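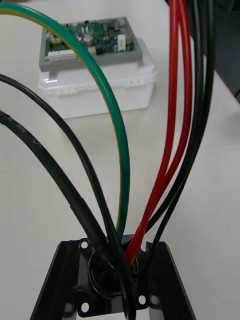 Cable night at robotics club, and I am writing this with one eye on the clock. We finally got everything through the one round hole in the bracket, the earth wire, the two reds, the blacks, the fat black one that never wants to bend. The green and yellow one gets a big lazy loop up top before it drops in and I'm keeping it that way, even if Ademir thinks it looks messy. Board is still sitting on its tray on top of the plastic box. It'll get a proper home later. Maybe.

So, where we are. The arm is called Reko (the name won by two votes over something I won't repeat). It's our entry for the Undaso student challenge in July. Pick up parts, sort them, put them down in the right place, don't hit the wall. Eight of us signed up, five come regularly, three know how to crimp. I'm one of the three now! Took me a whole bag of connectors.

Ademir Leite is running wiring this term and he has Rules. No wire gets pulled tight. Every wire gets a label at both ends, before it goes through the hole and not after. Guess who did it after. I spent most of last meeting with the multimeter, beeping one end and poking at the other, while Xavier (the laptop, not a person, long story) ran updates in the corner.

Things I learned the slow way:

Push the thick cable through first. Then the thin ones. Doing it backwards means taking them all out again.

Check the rubber ring hasn't popped out of the hole while you were shoving stuff. Ours did, twice. 

Leave slack. Then leave more. We set the slack with the arm parked, forgot that it turns, and had to redo the whole lot.

Take a picture before you unplug anything. Please.

Money stuff for the people who asked. Budget from the school was 667 dollars for the year and we've used 502 of it, mostly motors, then the power supply, then a scary amount on connectors (sorry). That leaves us enough for a spare motor or a decent gripper but not both, and the meeting where we argued about it went on till after seven. I was team spare motor. Still am. A nice gripper on a dead arm picks up nothing.

Code side is ahead of us for once. They've got Reko's moves working in the simulator, and the sorting part too, and they keep coming over to ask if they can plug in yet. No! Not until the earth is checked and Ademir signs the sheet. He made a sheet. It has eleven boxes on it and we have filled in six.

Last year's arm, Rurkora, died at the competition with a broken wire inside the elbow. We looked for it for an hour and the wire looked fine from the outside the whole time. I think about that alot when I'm doing this part, which is probably why it's taking me so long.

Next meeting: finish the labels, do the continuity check again, tie the bundle down somewhere it can't rub. Then power on with the motors disconnected. If you're coming, bring small cutters, ours have gone missing agian. Starts at four, same room, snacks are on me.

Ok got to run, bus.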